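5.3 “正常”标签的可信度：对接触类故障的复查

前两小节沿用了 Tuler 控制栈自动写入的任务标签。我们原本打算直接用这批标签训练故障检测器，后来放弃了。复查显示，标签漏掉的故障恰好集中在我们最关心的一类：机械臂与台面、板沿或线缆发生了不该有的接触，任务却照样走完了流程。本节说明复查的方法和结果，也说明为什么我们认为文献里一些相当漂亮的检测率应当打折扣来读。

复查对象是在 Undedcombe 厨房台面上采集的数据。该站点累计执行900余次抓放任务，其中700次同时保留了腕部视频、俯视视频和关节力矩记录，其余因时间戳缺失或录像中断被排除。排除过程并不随机：录像中断与急停往往同时出现，被丢掉的那部分数据里故障比例多半更高。我们没有办法补救这一点，只能提醒读者，后文的故障数量应视为下限。

在这700次中，Tuler 将611次标为正常。它的判据有两条：末端位姿最终落入目标区域，过程中关节力矩未超过保护阈值。第一条只看终点，不问路径；第二条看似涵盖接触，实际取决于阈值怎么设。站点使用的是出厂默认值，该值按较重负载设定，对于手指侧面蹭到板沿这样的轻接触几乎没有反应。一套规则既负责让机器继续干活，又负责判定机器有没有出错，它偏向哪一边并不难猜。

5.3.1 腕部视角能看到多少

Lodhi 检测器是目前引用较多的方案之一，其输入只有腕部相机画面和夹爪开度。理由是腕部相机离接触点最近，因而信息最充分。我们对“最近”没有异议，对“最充分”有保留。图6给出腕部画面的一例。夹爪手指只在右上角露出一部分，而且是虚的；画面中清楚的是木质表面的纹理、台沿外侧的浅色石纹面和一根斜向的黑色金属杆。若要据此判断指尖与周围物体之间还有没有间隙，人做不到，我们也看不出网络凭什么做得到。
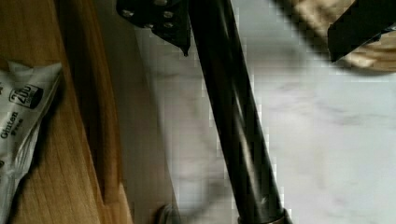 图6 腕部相机近景。左侧为浅色木质表面及揉皱的包装袋，中部为黑色金属杆，右上角为虚焦的夹爪手指。

这类画面对学习方法还有另一层麻烦。包装袋上的大号数字和文字、石面上浅淡的灰色纹路、金属杆的高光，都可能分走网络对虚焦手指的注意。我们对 Lodhi 的公开权重做了遮挡试验：把手指所在区域涂成均匀灰色，检测器的输出在多数片段中变化很小；把背景中的印刷图案涂掉，输出反而出现明显波动。遮挡试验本身有不少已知缺陷，涂色块会引入训练时没有见过的边缘，我们不想据此断言检测器“没有在看手指”。可如果它确实在看，这样的结果需要一个解释，而原报告没有提供。

石纹表面还带来误报。杆件投下的灰影与石面本身的灰纹颜色接近，相机稍一移动，两者的相对位置便改变，基于帧差的接触判别会把它当成物体滑移。我们曾尝试用光流一致性过滤，误报确实少了，真正的轻微滑移也一并被滤掉。这一改动最终没有保留。

5.3.2 俯视画面与线缆问题

俯视相机补上了腕部画面缺失的空间关系，也暴露出一个此前没有被列入故障分类表的因素，即线缆。图7中，成束的黑色线缆在机械臂周围绕行，部分线段垂向砧板一侧；另有一根单独的黑色线缆从砧板下方伸出，末端带一个小的插头或夹子。夹爪手指就位于砧板右缘旁。

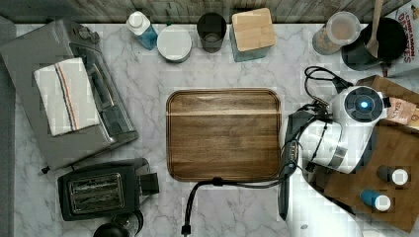

图7 工作区俯视图。中部为空砧板，右侧为机械臂、夹爪及绕行线缆，左侧为烤箱与双槽烤面包机。

站点的风险评估表列出了碰撞、夹伤和物品坠落，没有列出线缆牵扯。评估人员的理由是线缆属于机械臂附件，由供应商负责；供应商文件则把布线归为安装方的责任。复查人员在逐段观看录像时，多次注意到线圈在回撤动作中勾住物体后又滑脱。力矩曲线上只留下一个缓坡，远低于阈值，Tuler 照例标为正常。单独看每一次都无关紧要，任务完成了，也没有东西掉下来。但图7中的台面并不宽裕，后排放着瓶罐，旁边有煎锅，右侧另一块木板上还立着两只调料罐。线圈在这种环境里勾住什么，取决于当时摆放的位置，检测器对此一无所知。

更需要警惕的是砧板下的那类线缆。砧板一旦压住线缆，板面是否仍然平放便成了问题，而放置高度在程序中是写死的常量。我们怀疑一部分“指尖触板”故障来源于此，但俯视图测不出板面倾角，现有数据不足以验证。站点后来在操作规程里加了一句“开始前理顺线缆”，没有规定何为理顺，也没有规定由谁检查。我们不认为这算得上一项安全措施。

5.3.3 保护停机的延迟

上述接触之所以迟迟没有被当作故障，还有一个原因是大家相信保护停机会兜底。我们用同步指示灯测量了从外力施加到关节速度归零的时间，在站点的默认配置下中位数为325毫秒。Enitz 评测规程只要求报告“是否停机”，不要求报告停机用时，因此同一套系统在该规程下可以拿满分。慢速搬运时，这样的延迟或许可以接受；回撤段速度较高，停机完成之前手指已经继续走出一段可观的距离。把它称为保护，多少有些宽容。

有评审意见认为，中位数掩盖了分布形状，应给出完整曲线。我们同意，但指示灯法依赖相机帧率，尾部样本的误差较大，画出来的曲线会显得比数据本身更可靠。现阶段我们宁可只报中位数，并建议读者不要拿它与采用硬件触发测得的结果直接比较。

5.3.4 对已有结论的影响

复查由两名标注者各自独立完成，意见不一致的片段交第三人裁定。不一致多出现在“轻触”与“未接触”之间，即便是裁定后的标签，我们也不敢称为真值。我们因此没有按复查标签重新给出检测率排名。用一套不够可靠的标签替换另一套，再把小数点后的差异写成进步，对现场操作的人没有用处。

能够说得比较肯定的有以下几点。终点位姿不能代替过程记录，凡以任务完成作为正常判据的数据集，都应当重新抽查回撤段。仅依赖腕部画面的检测器，在手指可见部分很少时应输出“无法判断”，目前我们试过的几种实现都没有这个选项，它们总会给出一个分数，而且分数往往很高。线缆应作为独立条目进入故障分类，注明布线方式和当次状态。

至于 Lodhi 报告中的高检测率能否在别的台面上重现，我们持怀疑态度。其测试场景背景单一，桌面没有杂物，线缆也不在画面里。我们在 Undedcombe 所做的对照同样只有一个站点、一种夹爪，不能反过来证明该方法无效。下一节改用加装指侧触觉片后的数据，重复本节的遮挡试验，并单独统计回撤段的漏报。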